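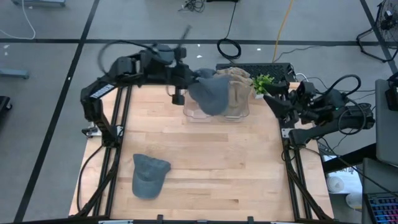
Home storage > Hats and caps > Guides
Search guides Go

4. Sorting and storing baseball caps

This section covers putting caps away in the clear Duvus bins. It applies to the single bin and to the pair. If you have the Driltiton wall rail, go to section 7 instead.

The bins are sold without lids. Lids are a separate order and are described in the leaflet that comes with them.

4.1 Before you start

Each bin is 41 cm long and stands on any flat surface. You will need a clear stretch of table large enough to lay the caps out beside the bin.

1. Wash the bin in warm water with a little washing-up liquid, then dry it with a cloth. New bins may have a fine dust inside from the packing.

2. Place the bin on the table with the handle cut-out facing you.

3. Empty the caps out of whatever they are in now. Check inside each sweatband for paper, coins and shop labels.

4. Set aside any cap that is damp. Leave it crown upwards in an airy room until the sweatband is dry to the touch, and put it away last.

CAUTION: Do not dry caps on a radiator. Some brims have a stiff insert that will warp and will not go back.

4.2 Sorting by colour

5. Divide the caps by colour. Two groups are enough for most households, for instance tan in one and blue-grey in the other. If a cap could go either way, put it with the darker ones.

6. Keep the second group out on the table while you fill the first bin.

Note: You can sort by wearer or by season if you prefer. The rest of the steps are the same. Whatever you choose, use one rule for the whole lot – mixed rules are hard to follow a month later.

4.3 Nesting the caps

7. Pick up the first cap by the brim. Push the crown out from inside with your other hand until the creases have mostly gone. Structured caps hold their shape and can skip this.

8. Fasten the strap at the back. Tuck the loose end in.

9. Set the cap in the bin, crown up, with the brim towards the handle cut-out.

10. Put the next cap over the first so that the crowns overlap and the brims lie one on another. Press lightly at the top button. The stack should settle without being forced.

11. Carry on until the stack reaches the rim. Soft cotton caps may rise a little above it, and can be left like that if nothing is going on top.

12. Start a second stack beside the first if there is room. Turn its brims the same way.

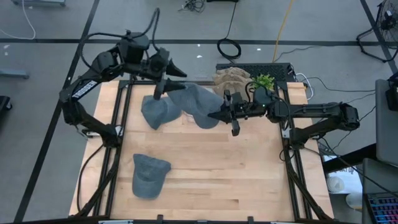 Can I use the bins for caps of different sizes?
Different sizes can share a bin. Put the larger ones at the top of the stack, because a large cap sits easily over a small one and the other way round leaves the brim sticking up. Children's caps are best given a stack to themselves.

4.4 Soft caps that will not stand up

Washed denim and thin cotton caps often collapse when stacked. There are two ways to deal with them.

13. Either fold the back half of the crown into the front half, so the cap lies shallow behind its brim, and lay the folded caps in a row. Or roll a sheet of tissue into a ball and put it in the bottom cap only. Tissue in every cap takes up too much room.

Note: Folding leaves a line across the crown. It usually comes out after the cap has been worn for an hour or so. Do not fold caps with a printed or glued badge.

4.5 Placing the bins

14. Lift a full bin with both hands, one in the handle cut-out and one under the far end.

CAUTION: Do not carry a full bin by the cut-out alone.

15. Stand the pair side by side with the cut-outs facing forward. They can touch. A plant or a lamp can go next to them, but water the plant somewhere else and bring it back once the pot has drained.

16. Keep the bins out of strong sun. The clear sides let light through and the outer caps will fade on one side.

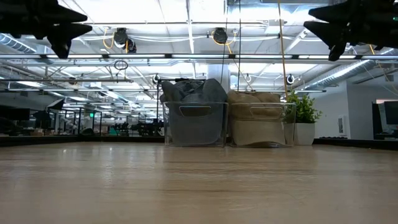

4.6 Looking after the bins

Wipe the inside every 3 months or when you see fluff collecting in the corners. Use a soft cloth. Scouring pads, bleach and window cleaner will cloud the plastic and the clouding is permanent. The bins are not suitable for the dishwasher.

If the bottom caps have gone flat, take the stack out and put it back in reverse order. Do this at the end of August if the caps are being put away for winter, and again when they come out.

Premora adhesive labels can be used on the front, below the cut-out. Warm the label with a hairdryer on low before you peel it off.

For moth sachets, see section 7, which also has the table of spare parts.

Section revised Dec 13, 2021. Text by Detlef Bauerfeind, checked by Ximeng Dong.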